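Cream coffee table with inlaid moon and star — how do I get the top clean and keep it that way?

Asked in Furniture Care > Tables and Surfaces
Posted by Inna Tkachuk, October

Hi everyone! I have inherited the most wonderful living room table and I am completely smitten with it. The top is cream with orange shapes set into it (a crescent moon, a big rounded one, plus a small dark star) and thin brown lines running across, and I want to treat it right. Trouble is, it's also where our whole family lives. Toys, fruit, cards, phones, the kids' water bottles, all of it lands there by mid-morning.

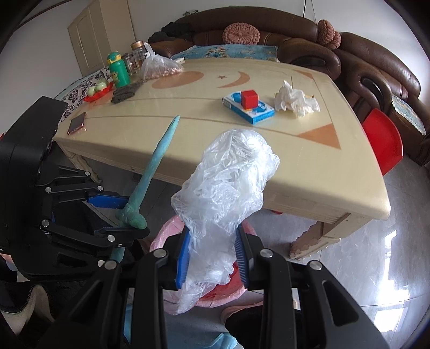
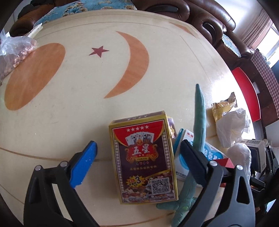 What I need help with

1. The streaks. Faint smudges show up all over the cream parts, and they're worst when the light comes in low around 10 in the morning. I wipe with a damp cloth and they move to a new spot. Dish soap made it look a bit cloudy, so I stopped.

2. The inlays. My aunt, who had the table before me, always said "never polish the moon." She can't remember why! Is there a real reason for it?

3. The clutter. I don't want a bare table, we love using it. But I'd like some kind of system so I can wipe it down without moving thirty tiny things every time. We have a deck of cards that goes out nearly every evening, small toys, boxes from the pharmacy, and little plastic bags that seem to breed.

I have a bottle of Bultel wood polish left over from another project, and a neighbor swears by Funosby cream. Would either be safe? I don't know what the finish is. It's shiny and smooth, and I can't feel a ridge where the colors meet.

Thanks so much in advance, I'm really excited to get this one right.

Floor Visser
Marked as helpful by the poster

Oh, what a cheerful table! I'd be smitten too.

If you can't feel a ridge between the colors, there's a good chance a clear coat goes over everything, inlays included. Good news for you, because then you're cleaning the coat and the wood (or whatever the shapes are made of) is tucked away underneath. It also means polish has nothing to soak into. It sits on top and smears, and I'd bet a good part of your streaks is old polish from years back, with soap on top of it.

What I'd do:

Clear the table completely, once.

Dust it with a dry microfiber cloth. Crumbs and sand scratch a shiny coat faster than anything.

Put 2 drops of mild dish soap in a bowl of lukewarm water. Drops, not a squirt! Wring the cloth until it hardly feels damp.

Wipe a small patch, then go over it with a second cloth and plain water, then dry it right away with a third. The cloudiness you got is very likely soap that never got rinsed off.

Work along the lines of the pattern and you'll know which bits you've done. I do this with my own parquet top and it's weirdly satisfying.

Try it first on a spot near the edge, wait a day, and look at it in your morning light. If it's still smeary, do the same patch again. Mine took three goes before the old wax gave up.

I would leave both the Bultel and the Funosby in the cupboard until you know what the finish is. As for your aunt, she may have been right for her time. If somebody once polished the moon and the color went patchy, that would do it. Look at it from the side with a flashlight. If the shine over the moon is the same as over the cream, the coat is whole. If it looks dull or you see tiny cracks, keep water away from there and ask a restorer.

Adebayo Igwe

Just use vinegar. Works on my kitchen table every time, cheap too.

Comment by Floor Visser: Please hold off on that one, Inna! Vinegar can dull some finishes and we don't know what yours is yet.

Comment by Adebayo Igwe: Fair enough, mine is plain laminate.

Karlijn Timmermans

Floor has the cleaning covered so I'll take the clutter, my favorite subject in the world.

Trays! Get 2 shallow ones with felt underneath. One is for things that live on the table (cards, phone, fruit plate) and one is for things that are only passing through. When you want to wipe, you lift two trays and you're done. I have a round one from Van Loon that I found secondhand and it has changed my evenings.

Other things that worked in our house:

Pharmacy boxes go up high in a closed cupboard, especially with kids around. I wouldn't put them on a tray at all.

The card deck keeps its box. Ours went loose once and we played for a month without the 7 of clubs before anybody noticed.

Small bags go into one bigger bag on a hook by the kitchen door. When it's full, stop saving them.

Bottles and jars get a coaster or a folded cloth under them. A wet ring on cream is a sad thing — ask me how I know.

The passing-through tray gets emptied before dinner. My kids race each other at it, and yes, half of it ends up on the sofa, but the table is clear.

Skip trays with metal feet. And lift things, don't slide them!

Inna Tkachuk

You two are fantastic. I did a patch by the edge with the three cloths and it's so much clearer already, the brown line there looks freshly drawn! The flashlight test looked even all over, moon included, so I'm going to do the rest bit by bit. Trays are next on my list. I'll tell my aunt the moon is getting a bath.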